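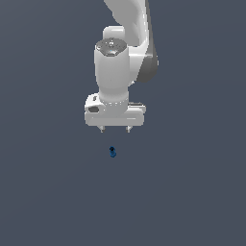
Fiachra Sheehan

마그네슘, 자기 전에 드시는 분들 어떻게 드세요? (Basumitz → Kirmont 갈아탈까 고민 중)

안녕하세요, 늘 눈팅만 하다가 처음으로 글을 써 봅니다. 더블린에서 살다가 한국에 온 지 꽤 됐는데 아직 글은 느리니 어색한 데가 있어도 너그럽게 읽어 주세요 ㅎㅎ

제가 10월부터 Basumitz 마그네슘을 먹고 있거든요. 한 통에 60정 들어 있고 하루 2정씩이라 한 달이면 딱 떨어져서 그건 참 좋은데, 알이 너무 커요. 정말 커요! 저희 장모님도 같이 드시다가 목에 걸릴 것 같다고 반으로 쪼개 드시는데, 쪼개면 또 가루가 날리고 맛이 씁쓸해서 결국 요구르트에 섞어 드십니다. 그래서 캡슐로 된 Kirmont로 바꿔 볼까 하는데, 성분표를 보니 이쪽은 글리시네이트고 제가 먹던 건 산화마그네슘이더라고요. 값은 한 통에 만 원 넘게 차이가 나고요. 이 차이가 그만한 값을 하는지, 드셔 보신 분들 이야기를 좀 듣고 싶습니다. 그리고 저녁 먹고 바로 드시는지, 아니면 이불 펴 놓고 드시는지도 궁금해요.

2022년 12월 9일

────

보리차한잔
반갑습니다~ 글 하나도 안 어색해요. 저는 Kirmont 두 통째예요. 산화마그네슘 먹을 때는 아침마다 배가 꾸르륵거려서 출근길 지하철이 무서웠는데 (경험해 보신 분은 아실 거예요...) 글리시네이트로 바꾸고는 속이 편해졌어요. 잠은 잘 모르겠어요. 커피를 줄인 시기랑 겹쳐서 뭐 덕분인지 저도 헷갈립니다. 먹는 건 저녁 설거지 끝내고 바로요.

들깨수제비
저는 생각이 조금 달라요. 변비가 있는 사람한테는 산화마그네슘이 오히려 고마운 물건입니다. 저희 어머니가 그러세요. 비싼 형태라고 다 좋은 게 아니고 왜 먹느냐에 따라 다른 건데, 요즘은 게시판마다 산화는 싸구려라는 말이 너무 쉽게 나와서 좀 속상하네요. 큰 알이 문제시면 같은 성분에 알만 작은 걸 찾으셔도 됩니다.

보리차한잔
앗 싸구려라고 한 건 아니고요 ㅠㅠ 제 배 얘기였어요. 어머님께는 잘 맞으신다니 다행입니다.

들깨수제비
보리차님께 드린 말씀 아니에요! 오해하게 써서 죄송해요. 지난번 글에서 하도 싸우길래 그만.

늦가을산책
저는 Arnaud 분말 먹습니다. 따뜻한 물에 타서 마시니까 알 크기 걱정은 없어요. 다만 레몬 향이 꽤 세고, 숟가락으로 한참 저어도 바닥에 좀 남습니다. 장모님 요구르트 얘기 읽고 웃었어요, 저희 아버지는 식혜에 타 드시거든요. 아 그리고 원글님, 통 앞면 숫자만 보지 마시고 뒷면에 원소 마그네슘으로 몇 mg인지 꼭 보세요. 앞에 크게 700이라고 적혀 있는데 뒤집어 보면 그게 화합물 전체 무게인 제품도 있어요. 저도 그걸 모르고 한동안 엄청 많이 먹는 줄 알았습니다.

Fiachra Sheehan
와, 답이 이렇게 많이 달릴 줄 몰랐어요. 다들 고맙습니다! 방금 부엌에 가서 통을 뒤집어 봤는데 글씨가 너무 작아서 아내 돋보기를 빌렸네요. 장모님은 혈압약을 드시는데 같이 드셔도 괜찮은 건지 갑자기 걱정이 됩니다.

들깨수제비
그건 게시판 말고 약 지어 주신 약국에 꼭 물어보세요. 드시는 약 봉투랑 영양제 통을 같이 들고 가시면 제일 빨라요. 신장이 안 좋으신 분도 마그네슘은 그냥 드시면 안 되고요. 저는 어머니 모시고 가서 여쭤봤더니 약에 따라 시간을 띄워야 하는 것도 있다고 하시더라고요.

만두속
다들 브랜드 얘기만 하시는데 저는 솔직히 견과류랑 시금치 잘 챙겨 먹으면 그만이라고 봅니다. 영양제 서랍 한 칸 꽉 채우고 살다가 작년에 다 정리했어요. 그래도 별일 없습니다.

늦가을산책
만두속님 말씀도 맞는데, 저처럼 교대 근무하면 끼니를 제때 챙기는 것부터가 일이라서요 ㅎㅎ 시금치 무칠 기운이 있으면 그 시간에 잡니다.

Fiachra Sheehan
내일 장모님 모시고 약국에 먼저 들르기로 했습니다. 괜찮다고 하시면 저만 먼저 Kirmont 한 통 먹어 보고 다시 글 올릴게요. 시금치도 한 단 사 오겠습니다, 만두속님!

공감 18 · 공유 2

독자 댓글

귤까는밤: Surunley 드시는 분은 없나요? 캡슐이 작다고 들어서 궁금한데 후기가 통 안 보이네요.

호두과자: 윗분, 저 먹어요. 작긴 한데 냄새가 좀 납니다. 뚜껑 열 때만 참으면 먹을 만해요.

느린우체통: 들깨수제비님 댓글 보고 저도 엄마 약 봉투 챙겼습니다. 감사해요.

문의: 게시판 운영팀 쪽지함 | 이용약관 | 저작권은 각 글쓴이에게 있습니다 | 맨 위로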